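How to run an open day with a walking robot that cleans a room

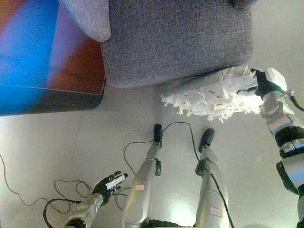

I have organised four open days for our workshop in Wanurdale, and every time somebody from another group asks me how to prepare one. So I write down what we do. It is for people who already have a two-legged robot working in their own lab and now want to show it to visitors. I will not explain how to program the cleaning task. For that, please use the notes which came with your own machine.

Our demonstration is called Vellum. The robot stands near a sofa, holds a fluffy duster in one hand, and sweeps along the bottom of the seat where the sofa meets the floor. It is a small job that everybody knows from home, so visitors understand it without any lecture, even the children.

What you need

A sofa with a base that goes down to the floor or nearly down to it. A white duster with a handle. A smooth floor without a carpet. Tape for marking the floor. A rope or low barrier. One person at the stop button, one person who speaks to the visitors, and one person at the door. A spare duster, if possible two.

Step 1. Choose the sofa

We tried a leather sofa first and it was a bad choice. The duster slid on it and the strands folded under. Woven fabric is better for us. Grey is also good, as a white duster can be seen well against it from the back row. If your sofa has high thin legs, the robot must reach under it, and this is a different and much harder task. Leave it for your second open day.

Push the sofa until it does not move any more when you lean on it with your knee. On our second open day the sofa moved back a little with each stroke, and after twenty minutes the robot was dusting the air.

Step 2. Mark the floor

Put the robot in its starting place and draw with tape around both feet. Do the same for the corners of the sofa. Take a measurement from the sofa to the feet and write it on the tape itself. Ours is 451 mm from the front edge of the seat base to the toe. Yours will be different, depending on how long the arms are.

Do this on the day before, in the evening, when the room is quiet. In the morning you only check.

Step 3. Look at the light

A smooth pale floor reflects the lamps, and the bright spots can disturb the camera. Switch off the lamps one by one and look at the camera picture each time. We keep off the lamp that is directly over the robot and leave the others on. Close the blinds too, if the sun comes to your room in the afternoon. At 10 in the morning everything was perfect for us, and at 3 the robot stopped every few minutes.

Step 4. Arrange the cables

If your robot works with cables, lead them away to the side where no visitor stands. Leave enough length for the arm to make its full stroke, and then a little more. Before the doors open, lift each arm by hand with the power off and watch what the cables do. They should not become tight at any point, and no loop should go over a foot.

I check the cables again before each group. This takes two minutes and I never skip it.

Step 5. Put the duster in the hand

Do this with the arm switched to hold mode and with the other person at the stop button.

Open the gripper fully. Place the handle between the fingers, near its end, so that the whole fluffy part is free. Close the gripper slowly. Pull the duster gently to see if it turns in the hand. If it turns, open and start again; do not try to correct it with force. Some handles are too smooth, and then a strip of rubber tape helps.

Shake the duster well before you give it to the robot. A new one loses many strands in the first hour, and visitors will point at them on the floor.

The other hand stays empty in our programme. Visitors ask very often why it does nothing. We tell them that it waits for the next exercise, when the robot picks up a cushion. If you have no next exercise, say simply that one hand is enough for this job.

Step 6. Make a dry run

Run the whole cycle three times without visitors. One cycle is 40 strokes along the lower edge of the sofa. Stand at the place where the visitors will stand, also at the height of a child, and look if you can see the duster. In our first arrangement the legs of the robot hid everything from the left side of the room. We turned the barrier and it was solved.

Step 7. Receive the groups

Take small groups. Our room is comfortable for twelve people and unpleasant for twenty. The person who speaks should stand beside the barrier and not in front of it.

Say the safety rules first, before the robot moves, when people still listen. Then start the cycle and be quiet for one minute. This was difficult for me in the beginning -- I wanted to explain every joint. But people like to watch first, and after this minute the questions come by themselves.

Questions you will hear many times: Can it climb stairs? How much does it cost? Does it see the dust? Prepare a short and true answer for each. Our robot does not look for dust, it follows the edge of the sofa, and we say so.

Near the exit we put a screen with the picture from the head camera. Visitors from Maldonado, who came in March with a school bus, stayed longer at this screen than at the barrier. It is interesting for them to look down at the legs and the arms as if they were their own.

Step 8. Between the groups

Stop the robot and let the motors rest for ten minutes. Touch the shell near the elbow; if it feels warm, give it more time. Check the tape marks, the cables and the grip on the duster, in this order. Wipe the floor if there are strands on it.

If something goes wrong

The robot stops in the middle of a stroke: tell the visitors that it has stopped, press the button, and put the arm back by hand. They do not mind. Some of them told me it was the best part.

The duster falls: do not go over the barrier before the stop button is pressed. Also not quickly, also not "only this time".

The sofa moves: put a rubber mat under the back edge. We use a Grurkason mat which was cut for a washing machine, and it does the work very well.

The duster becomes flat on one side: turn it half a turn in the gripper at the next pause, or take the spare one.

After the last group, take the duster out of the hand before you switch off. I forgot it once, and in the morning the gripper had to be opened with a key.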